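Token votes are a poor way to run a project

Orness put its fee change to a vote in September, and the change passed. The team called it a decision by the community. I hold a small amount of the token and I voted no, so take this as the view of someone who lost.

The trouble is how the votes were counted. One token is one vote, and two wallets held enough to settle the matter before the rest of us had opened the page. More than 200 smaller holders took part. They could have stayed home.

Vinzenz Pichler, who writes the Granier newsletter, argues that this is fair. People with more money in a project have more to lose, he says, so they will take more care. I don't buy it. A large holder can sell in two minutes. A shop owner who has built her checkout on Orness needs months to move off it, and she may hold no tokens at all.

Nadholm does it differently. It has a four-week comment period, and no single wallet can cast more than a fixed share of the vote. Benedikt Brunner, who helped write those rules, admits that a big holder can split coins across many wallets. That is a real hole — but splitting takes effort and often leaves a trail.

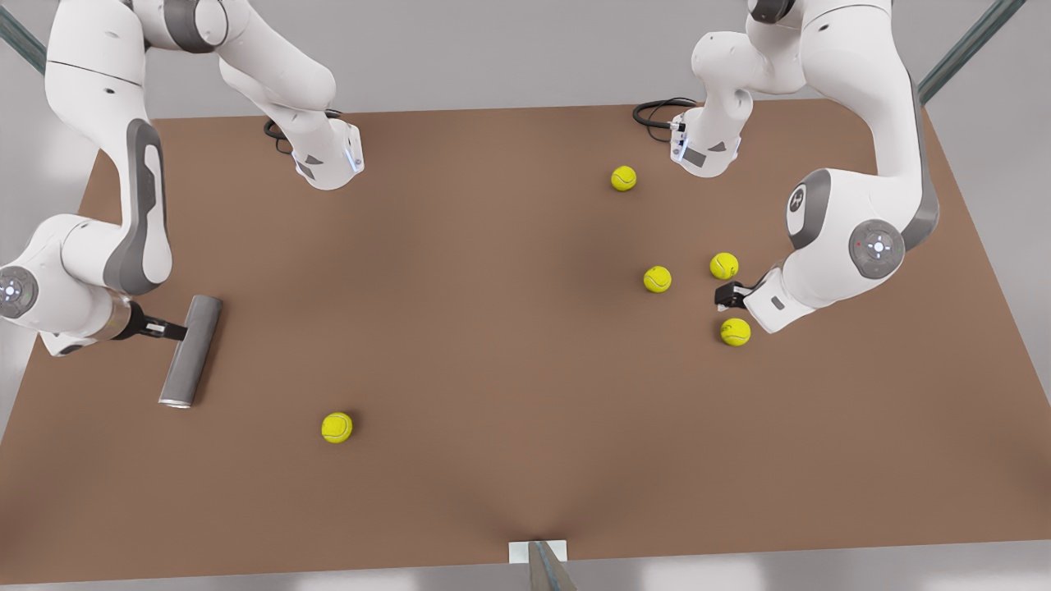
Supporters of token voting like to say that everything is on the chain, so there is nothing to hide. I think they are mixing up two things. Bright yellow-green tennis balls on a plain brown table are easy to spot, and you still can't tell by looking who they belong to. Wallets are the same. Orness should publish which ones belong to its founders and to its early backer, Hofstetter, before it asks for another vote. Until it does, I will keep voting no.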